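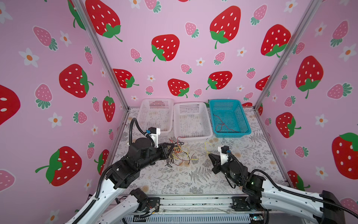 Home > Forums > Workshop > Automation and Robots > Buying advice

Budgeting for a second two-arm cell, what did you forget?

Posted by Shewit Degefa

We have one enclosed cell with two small arms, and it sorts wire offcuts and short leads into baskets. My manager has agreed to a second one and wants a list of costs before the end of the week. The arms are easy, I have a quote from Vimudine for the pair. What I can't price well is everything else. Last time the extras were bought one at a time out of petty cash and we never got a total.

So far I have: two arms, two grippers, two wrist cameras, aluminum profile for the frame and base, wall panels, a floor mat, baskets. Should I buy the grippers from the arm seller or separately? And how much should I hold back for spares?

Riaan Modise

Buy the grippers with the arms the first time. We got ours separately from Timlow to save money and the mounting plates didn't match, so we paid for new plates and lost 7 working days. If you already know your plates fit, go separate.

For spares, don't use a percentage. List the parts that move or get pulled on. For us that is gripper fingers, camera cables, and the corrugated conduit that runs along the arm. We keep one full set of cables per arm and two sets of fingers. Long cables cost more than you expect — measure the run with the arm stretched all the way out, then add slack for the loop at the wrist.

Get the profile cut to length by the supplier. Kováčik charged us $80 for cutting and it was worth it. Also put in a line for brackets, T-nuts and end caps. Ours came to $292 and it wasn't in the budget at all.

Cinzia Lo Presti

baskets are cheap just get extra. different colors help when you tell people which one to empty

Ecaterina Ardeleanu

I agree with Riaan on the cables. Two things are missing from your list. One is power: check whether both arms can run from the outlet you have, and price an electrician if they can't. The other is your own time. Our second cell took almost as long to set up as the first, and no one had booked any hours for it.

Wall covering and mats wear out or you want to change them, so I would put $200 a year there. Ask Vimudine how long they hold the quote too. Ours was from November and had gone up by the time we ordered.

Filed under: robot arms, grippers, workcell costs, spare parts

Last updated Tue 7 April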